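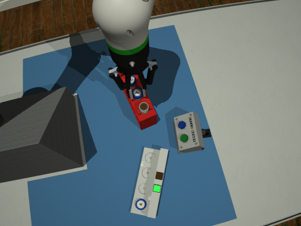 Can you do Grernberg as a day trip from Waden without a car?

It's doable if you catch the early 202 bus, but you'll have a much nicer time if you stay the night.

Asked by Judite Aguiar, 2024-04-27

Hello all, first time posting. My sister and I are going to Waden in October for a week and I've got my heart set on seeing Grernberg. I had a calendar with it on when I was little (the lake, the wooden bridge, a bit of mist) and I've been going on about it for decades. Neither of us drives abroad. Is there a bus, does it run that late in the year, and do we need to be fit to get to the viewpoint? My sister has a dodgy knee but she's stubborn. Also not sure if it's worth paying for a room up there when we've already paid for the flat in Waden.

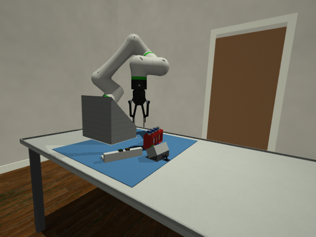

Robot arm and blue mat on the long table.

Answer 1, from Teresa Cunha

Oh you'll love it! I've been twice, once in summer and once in October, and I'd pick October again every time. The coaches have mostly gone and the larches go this mad orange colour.

The bus is the 202 and it goes from the stop behind Waden station, not the big stands out front (I stood at the wrong one and watched it leave, so learn from me). It was still running when I went in October but on the shorter timetable, and the last one back down left a lot earlier than I'd expected. Look at the timetable pinned up at the stop the day before. The one online was out of date when I went.

The viewpoint is at 1714 metres, which sounds scary, but the bus does nearly all the climbing. After that it's a gravel path and then the steps, all 398 of them. There's a handrail on one side only -- on your right going up, so your left coming down, and down is the bit that will annoy a bad knee. Bring a stick. There's a bench at the halfway landing and we sat there eating plum cake for ages.

If your sister doesn't fancy the steps, the lake path is flat and you still get the bridge from your calendar. I almost prefer it down there.

As for staying over, we had a night at the Veloso, the guest house by the church. Plain rooms, very thick duvets, soup whether you ask for it or not. Seeing the lake at seven in the morning with just a man and his dog on the shore was worth the money to me, even with a flat sitting unused in town.
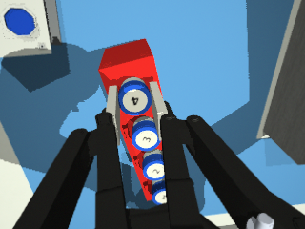
Red block with the pegs numbered 4 down to 1.

Answer 2, from nadusley_ned

just get a taxi

Reply from Judite Aguiar

Thank you Teresa, that's so helpful! I've shown my sister the bit about the steps and she says she's doing them, so we'll see. Do you remember if the Veloso took cards?

Reply from Teresa Cunha

Cash only when I was there, and the only machine is back in Waden. Breakfast was included. Ring them if you can, I emailed and heard nothing for over 2 weeks.
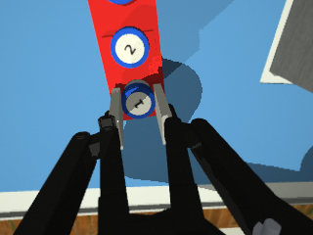

Related questions

Left luggage at Waden station, is it open on public holidays?
Quiet places to stay near Nadusley with a toddler
Grernberg bridge in the rain, still worth it?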